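Questions People Ask Me About Staying at Drultlow House

I went through six weeks of chemotherapy and radiation at a hospital two hours from home, and for most of it I stayed at Drultlow House, the lodging place for patients across the street from the cancer center. Ever since I wrote about it, I've had letters and emails from people who are about to do the same thing, and so many of them ask the same questions that I finally sat down with a pot of coffee and put my answers in one place. I'm a patient and a retired school secretary, so please take the medical questions to your own team.

How do I get a room?

You can't book one yourself, which threw me at first. Your social worker or nurse navigator sends in a referral, and then the house calls you. Mine was Gilles Mallet, and I can't say enough kind things about that man. He had the form faxed before I'd found my glasses to read it. Ask for the referral the very day you get your treatment schedule, even if you aren't certain you'll want the room. You can always let it go to somebody else.

What does it cost?

When I stayed, they asked for a small amount per night and billed us at the end. My whole bill came to $1144, and I was allowed to pay it off in pieces. Some insurance plans have a lodging benefit tucked away in them (mine did, on a page I'd never once turned to), so call the number on the back of your card and ask for "travel and lodging" in just those words. Write down who you talked to.

Can my husband, or my sister, or my friend stay with me?

Yes, one adult can stay in the room with you the whole time, and they'd really like you to have someone. My sister came for the first part and my husband for the second, and all we had to do was tell the front desk a day ahead. Visitors beyond that are welcome in the big sitting room until 9 at night. Grandchildren, too, as long as they aren't sniffling.

What are the rooms like?

Plain and clean, with two beds, a good reading lamp, a small refrigerator, and a bathroom with a bench in the shower. Oh, that bench! I didn't think I'd need it and by the third week I was sitting on it every morning like a queen. The kitchen is shared, and you get one shelf in the pantry and one in the big fridge. Label everything. I lost a perfectly good rice pudding before I learned.

What should I bring that isn't on the list?

The list they mail you is sensible, so I'll only add to it. Bring your own pillow in a bright pillowcase so it doesn't get mixed up with theirs. Bring a soft shirt that buttons up the front, slippers with a proper sole, a long phone charging cord, and a few stamps. I also brought 2 jars of my own peach preserves, and sharing those made me more friends than anything I said.

Leave the scented lotions at home. A lot of people down the hall can't bear a strong smell, and there will likely be a day when you can't either.

How do you get back and forth to treatment?

Most mornings I walked, because it's only across the street and I liked the air. When I was too tired, the shuttle ran every half hour from the side door. If you're driving in from home, park in the Kenditz garage and get your ticket stamped at the radiation desk, or you'll pay full price. My husband forgot the stamp once and I heard about it all the way to the county line.

What's a normal day?

My radiation was at 8:40 in the morning, and I was usually back in my room before the coffee had gone cold in the kitchen. Then the day was just — long. I hadn't expected that part. I napped, I did puzzles at the table by the window with Lionel Millet, who was there for his throat and couldn't talk much but was a terror at finding edge pieces, and I called home after supper. On chemo days I took a blanket and didn't plan a thing for the evening.

Could you eat?

Some days yes and some days no. Eggs stayed my friends the whole way through. Jurić, the little bakery on the corner, makes a plain roll that I could manage even in week five, and if you go late in the afternoon the lady behind the counter will tell you which soup is the mildest. Talk to the dietitian early. I waited until I'd lost more weight than I should have, and she was so nice about it that I felt silly.

How do you stand the drive home?

Two hours is a lot when you're sore. We stopped halfway at Wonia every single time, whether I thought I needed to or not, and I walked once around the parking lot. Keep a small pillow between you and the seat belt, some crackers within reach, and a lined bag in the door pocket. A textured seat cover can be rough on tender skin, so lay a soft cotton sheet over it first.

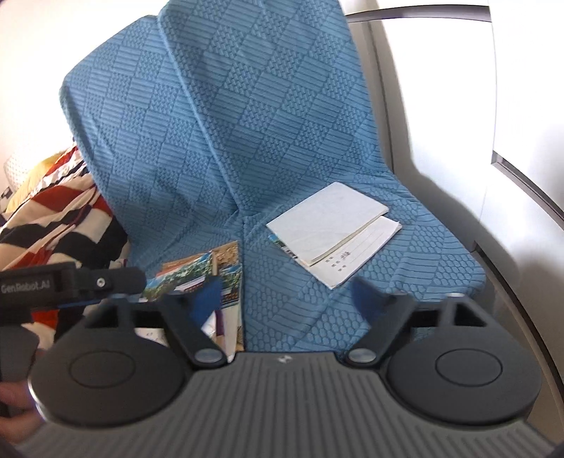 Did you ever go home for the weekend?

I did, most of them. They'll hold your room if you tell the desk, and you can leave your things in it. There were a couple of weekends when I was too worn out to ride that far, and my husband drove up instead with the mail and the dog's best wishes. Either way is fine. Do what your body tells you and let the laundry sit.

What do I say to people who want to help?

Give them a job. I kept a list by the phone, and when someone asked, I read them the next thing on it: water the ferns, pick up the prescription, bring in the trash cans. People from church sent a card to Room 2503 nearly every day, and I taped them up around the mirror until I could hardly see myself in it, and by then I didn't mind that one bit.

May I write to you?

Please do. I'm slow to answer, especially in June when the garden gets away from me, but I read every one. If you're starting treatment soon, tell me your first name and your start date and I'll put you on my kitchen calendar.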